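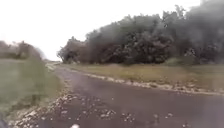 Brahim Shehata wanted to know, right after our first talk in class, why we would spend a whole term on the edges of a path when people walk down the middle. It was a fair thing to ask, and in a way our whole report grew out of trying to give him a decent answer.

Edges and Loose Stone on the Bivaria Path
Student project report, 8 Apr 2018

We picked the Bivaria path mainly because we all know it so well (two of us have ridden it to school since we were little!) and because it has grass along it and open ground on either side, so there is nothing much to hide what the weather does to it. Our map gives the length as 3,016 feet, and we split that into 10 stretches so that everybody would have a piece to look after. I got stretch 4, the one with the bend, and I have become very fond of it.

What we wanted to learn was how loose stone gets from the border onto the pavement. When we started in January we thought it would be mostly bikes and shoes, people cutting the corner and dragging a little gravel along with them. Santosh Chauhan thought it would be rain, and he kept on thinking so even when the rest of us voted against him.

Our method was simple. After each rain we walked our stretches with a clipboard and marked on a sketch where the dark surface was clear, where it was speckled with pale bits, and where the border was crumbling into the grass. 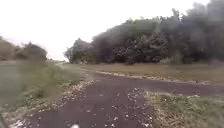
We used the same three words every time, "clear," "scattered" and "banded," so that one person's sketch could be laid next to another's without a long argument over what it meant. We still had some arguments, mostly over where scattered stops and banded begins, and we settled those by going back out together and looking again.

On my own stretch, the sketches made after heavy rain showed more scattered stone than the ones made after a drizzle. That is a point for Santosh, though we did not keep track of bikes, so we can't rule them out. Next year's group could do both. They are welcome to our sketches, which are in the blue folder by the classroom door, with stretch 7 filed at the back.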